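Looking after a pair of hand-held grippers

August 15, 2026

In June I became the person who looks after our hand-held grippers. We have two of them, a left and a right, and we call the set "Femgate" after the shelf where it was first stored. The work we do with it is simple household handling, most of the time with a laundry basket. I want to write down how I keep the set in order, because my notes were in three different places and one of them was a napkin.

Fingers first

The finger tips are the part which wears. They are black and they don't show dirt, so for a long time I believed they were clean. Then I wiped them with a white cloth and changed my opinion. Now I wipe them before every session, with a cloth that is only a little damp, and I let them dry while I do the other checks.

After that I close the fingers slowly and look at the gap from the front. If one tip arrives before the other, I loosen the two screws at the root, push the finger by hand and tighten again. It is a small job but it needs patience -- the screws are short, and I have lost one in the floor already.

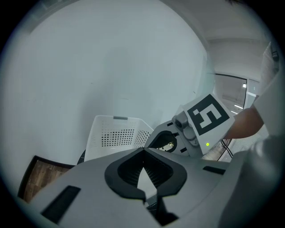

I also listen. When the slide inside is dry, it makes a small scratching noise near the end of the travel. I use the grease from Sultar, a very thin layer put on with a toothpick. Before, I used too much, and the extra grease collected dust and made the noise worse than it was at the beginning. The can will last me for years.

Markers and cameras

The markers must be flat and must stay flat. One corner that lifts is enough to make the tracking jump, and you will look for the fault in the software for a whole evening, as I did. I press every corner with my thumb. If it comes up again, I change the marker completely and I don't try to save it with more glue.

For the lens I use a dry microfiber cloth and nothing else. Then I record 20 seconds of slow movement and watch the recording to the end. This sounds too careful, but I once missed a thumbprint and we repeated 44 takes.

Cables

Our cables come from Riviere, 200 cm each. It is a good length for standing work at a table, if the person doesn't turn around completely. I leave a loose loop at the wrist so that the pull goes to the strap and the plug stays quiet. Every cable has a number on a piece of tape, and when one fails I cut it before I throw it away. Otherwise it comes back to the drawer, I don't know how.

The last check with both hands

When the parts are fine separately, I still want to see them together. Both grippers are switched on, their lights must be green, and we hold them in front of the basket, near the rim, where the first grasp usually begins. It is here that a wrong left-right assignment shows itself on the screen.

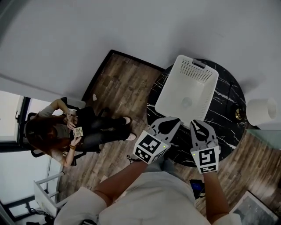
What I still want to change

The charging box, a Plokier, takes 29 minutes longer for the left unit than for the right one. I exchanged the plugs and the difference stayed with the left unit, so I suspect its battery. I have ordered a new one and I will add a note under this post when it is installed.

I would also like a proper stand. At the moment the grippers rest on a folded towel between sessions, and the towel leaves small threads on the finger pads, so then I start again with the cloth.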